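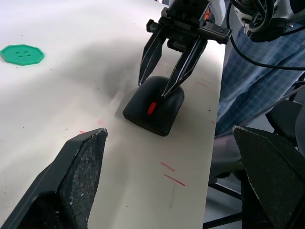

Black mouse with a red scroll wheel, on a white tabletop.

Floor Loads and Rail Leveling in Mobile Shelving: An Interview with Kelly Fairclough

Kelly Fairclough plans mobile shelving installations for Devby. Her most recent job was the records floor at Rurnholm, where fixed shelving was replaced with 22 carriages on recessed rails. We spoke with her in November, shortly after handover, and asked mainly about the floor.

Mobile shelving removes the fixed aisles between rows, so the same room holds more paper and the slab under it carries more weight. Fairclough asks for the structural drawings before she quotes. "If the drawings are missing, an engineer has to look at the slab. I don't accept an estimate from the age of the building," she said. At Rurnholm the drawings existed but predated a partition wall, and the engineer, Lieven Baert, rechecked the bays on either side of it. Two carriages were shortened by one section each as a result.

Her loading figure is based on full shelves. "Clients tell me the top shelf will stay empty. It gets filled in the first year. I calculate every shelf as full, with letter-size folders packed upright."

The rails are set to a level tolerance over their whole length. An error at one end matters more than the same error in the middle, as a carriage left unlocked will drift toward the low end. Fairclough's crew shoots levels at each anchor point, grouts under the rail, and shoots them again after the grout has cured. On this job there were 264 anchor points. Four were redone.

"The grout is where people try to save time," she said. "Shims alone will hold a rail level on the day you install it. Under load the rail bends between the shims, and then you feel a bump in the handle."
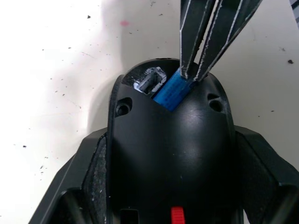
Drive and Aisle Locks

The Rurnholm carriages are mechanical assist, moved by a three-spoke handle at the end panel. Powered carriages were priced and rejected by Phyllis Furnival, who manages the records floor. Retrieval there runs at more than 200 files a day, which Fairclough puts near the upper limit for hand cranking.

"Above that I would recommend powered," she said. "Below it, the motors and sensors are extra parts to maintain. The gear ratio does the work. Pick a lower ratio for the long carriages and the effort at the handle stays about the same – it just takes more turns."

Each carriage has a push-pin lock in the hub of the handle. The person entering an aisle locks the carriages on both sides before stepping in. Furnival asked for a keyed lock on one block, where personnel files are kept, and the keys are held at the front desk.

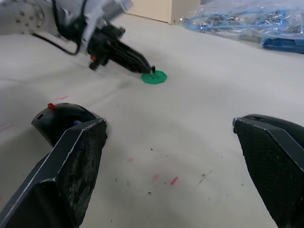
Rounded black housing with a small blue component just inside.

Fairclough returns to a site once after loading. She checks the anchors, the chain tension and the gap between end panels when the block is closed. An uneven gap usually points to a carriage that has been loaded from one side only. "Load both faces as you go," she said. "If you fill one face of a carriage first, you are putting all the weight on one set of wheels. The anti-tip track will keep it upright, but it was designed for safety and should not be carrying load every day."

The next visit to Rurnholm will also cover the ramp at the door, where the raised deck meets the old floor tile. The ramp meets the slope requirement, though Furnival has asked for a wider landing so that a loaded cart can be turned before it reaches the first aisle.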